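5.3 シミュレーションでのグリッパー比較

この節では、双腕モデルを使い、グリッパー「Pedari」と「Rowlands」の把持動作を同じ条件で比べる手順を説明します。実機の取り付けは5.1、アームの原点合わせは5.2を参照してください。

用意するもの
・Mallora コントローラー(シミュレーションモード)
・比較する2種類のグリッパーの定義ファイル
・カップ配置ファイル(Lurndale フォルダー内)

手順

1. Mallora を起動し、接続先を「シミュレーション」に切り替えます。

注意:実機に接続したまま手順2以降を行わないでください。アームが動き出すおそれがあります。

2. 「ツール」から左右のハンドに同じ定義ファイルを割り当てます。左右で異なるハンドを使う比較は5.6で扱います。

3. 配置ファイルを読み込みます。カップの向きは試行ごとに変わり、横倒しのものも含まれます。

4. 把持力の上限を40%、閉じ速度を55%に設定します。どちらのハンドでも同じ値を使います。

5. カメラを3系統とも有効にします。全体カメラ1台と、左右の手首カメラです。手首カメラでは、開いた指先が画面の下端に入っていることを確認します。指先がまったく見えないときは、取り付け角度を9度のプリセットに戻します。

6. 「連続試行」を選び、回数を200に設定して開始します。

7. 終了後、ハンドの定義ファイルを入れ替え、手順3から繰り返します。乱数シードは変更しないでください。

メモ:描画を有効にしたまま実行すると、200回で1時間を超えることがあります。途中経過を見る必要がなければ、プレビューを閉じて構いません。記録は継続されます。

記録の確認

試行の記録は「履歴」から開きます。カメラごとの画像を並べ、把持位置とカップの見え方を確認します。全体カメラ、手首カメラ2系統の表示は次のとおりです。 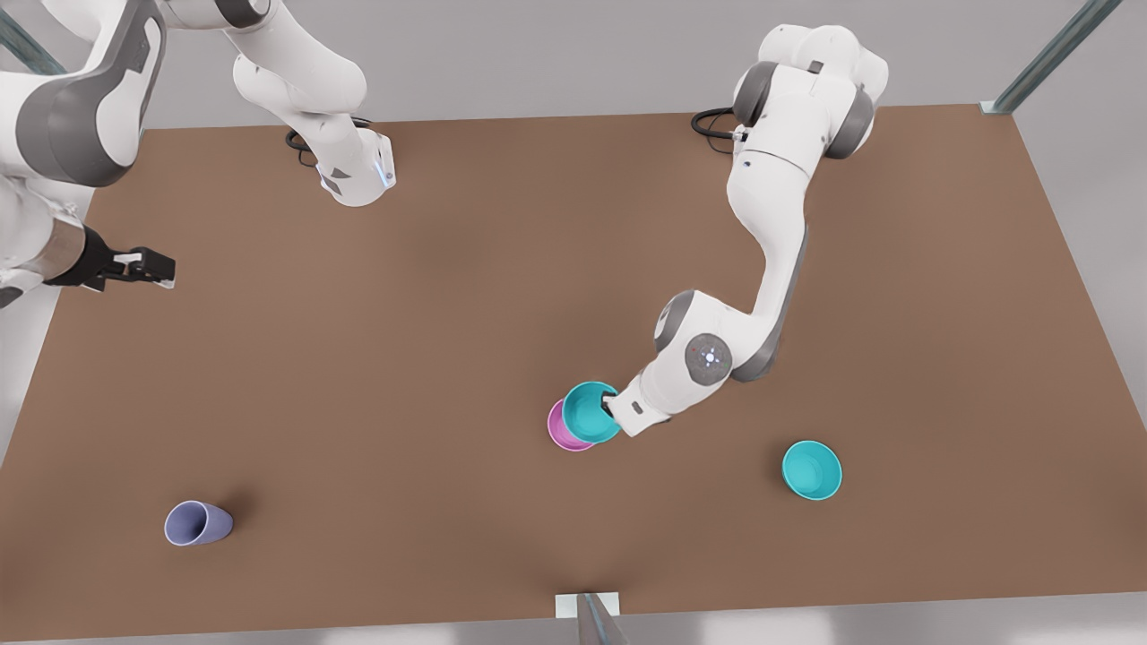
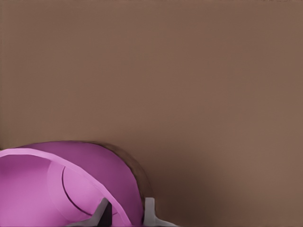
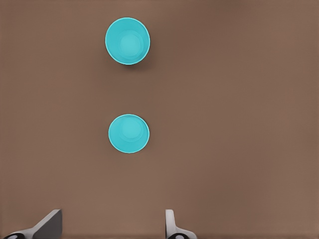

成否の判定は持ち上げ後の高さだけで行われます。縁をつかんだ場合も、胴をつかんだ場合も、規定の高さに達すれば「成功」と記録されます。両者を分けて集計するには、「履歴」の分類欄に手動で「縁」または「胴」と入力してください。入力した分類はCSVにも出力されます。

隣のカップに触れた試行は「接触」の列に1が入ります。この列は成否の判定に影響しません。接触の多いハンドは、開き幅を一段狭くして再度試してください。開き幅を変えたときは、それまでの結果と混ざらないよう、別の名前で保存します。

注意:シミュレーションの摩擦係数は初期値のままでは実機と一致しません。実機用の値を決めるときは、付録Bの測定手順に従ってください。

付録Bの測定表は8月の改訂で列の順序が変わっています。旧版の表を使っている場合は、読み込みの前に列見出しを確認してください。

本節の担当:Prys Probert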